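To: Mamta Agarwal, Rathore Fund
From: Berhanu Gebremichael, Plevbridge
Date: Friday, January 19, 2024
Re: Table-clearing handling guide, progress since September

Dear Mamta,

Thank you for your patience over the holidays, and for your kind note about the first draft. I'm glad to say the handling guide is now in regular use at both Plevbridge and Plenholm, and people have started arguing with it in the margins, which I take as a very good sign!

The biggest piece of work was the section on setting up. We had been letting each operator lay the table however they liked, and the two sites drifted apart. The guide now asks for the tray to go down first, then the dishes, and for the operator to say out loud which item will be moved before starting.

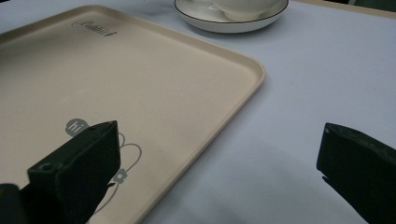

Operators also have to stop and write a line in the log whenever a dish is bumped, even gently. I was worried this would feel like scolding, but the Plenholm team has been wonderfully open about it, and we now have 50 log entries to learn from. The budget for this part came in $400 under, and I'd love to talk with you about where that might go. 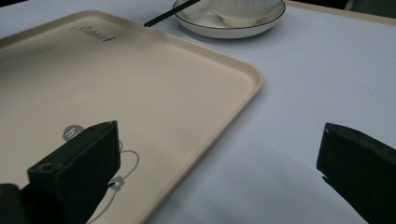

Our second rule, on approach speed, is still being argued over. Trornero reviewed the draft for us and would like one limit for everything on the table. Our own operators would prefer a slower one for anything breakable (I lean their way, I must admit). We have set aside 5 sessions to try both.
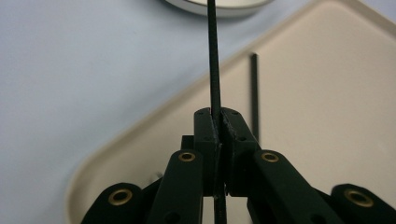 Wear checks are the part I'm proudest of, small as they are. Before every session the operator looks over the gripping faces and the joints, and signs for them. Scuffing like the lighter gray marks on the inner edges of the black jaw pads, where they close on the rod, gets noted in the log with the date, and the pads stay in service until the site lead has had a look. We're still settling the wording on when a pad must be replaced, and I'll send you that page as soon as Plenholm has commented.

With warm thanks,
Berhanu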